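Issa Rawashdeh
Workshop Practice, summer session
Project report, 2018-08-08

## What the project was

Refinish a used table for the Lekness reading room. Budget was 245 dollars for everything, sandpaper included. The top had old varnish on it, yellow, sticky in the corners where people had leaned their elbows for years. The brief from the class was: pale finish, no shine, has to survive coffee.

I picked the table because it was the only one left with all the legs the same length. Came from the Vullden building when they cleared the second floor in December.

## Stripping

First try was a heat gun. Bad idea, left two brown marks near one end that took a whole afternoon to sand out. Switched to a gel stripper, Jaber brand, left it on for 26 minutes per section (the can says less, the can is wrong for varnish this old). Scraped with a plastic scraper. Metal one gouges.

Rinsed, dried overnight. Wood looked gray and sad the next morning but that went away with sanding.

## Sanding

- 80 grit, whole top, with the grain
- 120 grit, same
- 180 grit by hand
- vacuum, then a damp cloth to raise the grain
- 400 grit, very light, just to knock the fuzz down

I skipped the damp cloth on my test board and you can feel the difference. The test board went rough again after the first coat. Should of done two test boards.

The edges took longer than the top. Did them by hand with a block becuase the power sander rounds them over, and I wanted them square.

## Finish

Tested three things on scrap:

1. Fineo hard wax, clear. Went yellow, not a lot, but next to the bare wood you see it.
2. Fineo hard wax, white. Stayed pale. Dried flat.
3. Water-based varnish, matte. Stayed pale too but felt like plastic.

Went with number 2. Two thin coats, wiped off after ten minutes, a day between them. Second coat used way less than the first. Total finish used was 587 grams, weighed the can before and after. More than I planned, a lot of it ended up in the rags.

Rags went in the metal bin with water. Do not leave them in a pile.

## Tests

Coffee, left one hour on the scrap board: wiped off, faint ring on the clear wax, no ring on the white. Left overnight: ring on both. So the answer to "survives coffee" is yes if somebody wipes it the same day.

Ballpoint pen: does not come off. Nothing I tried worked. Pencil comes off with a regular eraser.

Hot mug: soft mark on the white wax, gone after rubbing in a bit more wax.

## What went wrong

The heat gun, already said. Also I ordered the wax before doing the tests, which means there is an extra can of clear that the class can have. And I didn't write down the time between coats on the scrap, so the scrap and the real table might not match exactly.

## What is left

Underside is still raw, needs one coat so the top doesn't cup. Feet need felt pads. I want to check the color again in daylight after a month, the white pigment might shift. Top itself I'm calling done, it's pale all over and I'm not sanding it again. 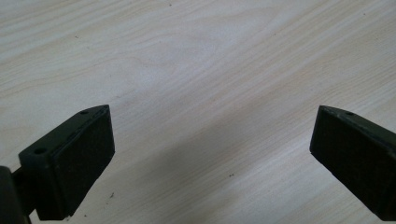
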